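Mindcombe workroom notebook, January, 9:30 in the morning

Started on the brown cabinet today. I have been putting this off since before the holidays, and Iveta Kováčik finally wrote "DRAWER??" on my to-do sheet in very large letters, so fine, drawer it is. The plan is the same one we used on the Bulley shelves: one drawer at a time, everything gets a home or goes in the Mohammed box (that's the donation box, for anyone new reading this - it's named after the street it gets dropped off on).

Coffee first. Then the top drawer, which I remembered as the paper drawer and which is very much a catch-all now. Things have been going in there all fall and I'm as guilty as anyone!

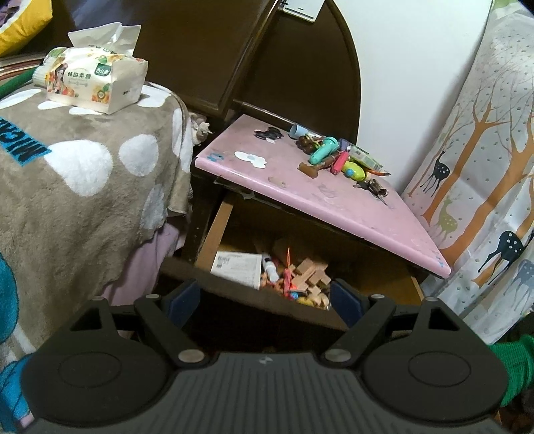

The wooden puzzle blocks are the main job. Part of the pile is in a clear plastic bag and the rest is just sitting in the drawer, and I'd like them all together in something with a lid. If this is the set I think it is, there should be 111 pieces, but I'm not going to count until I have a tray to count into. The leaflet stays until I've read it properly. The little white bottle needs a label or a decision. The red and orange toy can go with the other small toys.

Those are a second job, up on the pink board on top of the cabinet. Cup, marker, peg, key ring, other odds and ends. I want the key ring out of there today because keys belong on the hook by the door, end of story. The butterfly and cloud stickers are staying on the board, I like them.

Container question: the Cistard tubs come in two depths, 21 and 30 cm. Measure the inside of the drawer BEFORE ordering (note to self, remember Bulley). I'm leaning toward the small ones, with one flat tray for the leaflet and any other paper.

Gave myself 30 minutes for sorting and will write up the rest after lunch. Iveta, if you get here before me, please don't tip the bag out - I want to check the pieces against the list first. Tape measure is in my apron pocket.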